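Open day at Rosonari, Grasmont

I'd been looking forward to this since December, and the 30 minute bus ride felt like forever! The upstairs room was my favorite by far. You steer a robot arm from a little handset while everything you do is saved as a lesson, and the task was blocks and wicker baskets, as homely as anything in my kitchen.

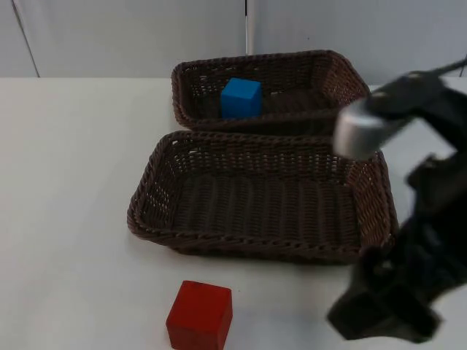

My own turn was slow and wobbly (I kept pushing left when I meant down), but the staff were so patient, and they told us Wiro, their training program, had 397 saved turns already. With a red block down low in the front basket and a blue one in the back, I could have watched all afternoon.

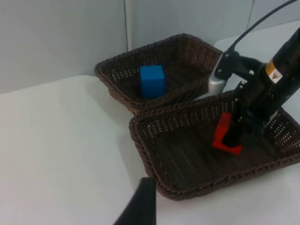
Getting there and lunch

Take bus 36 to the gate. Hà, the noodle place opposite, is lovely.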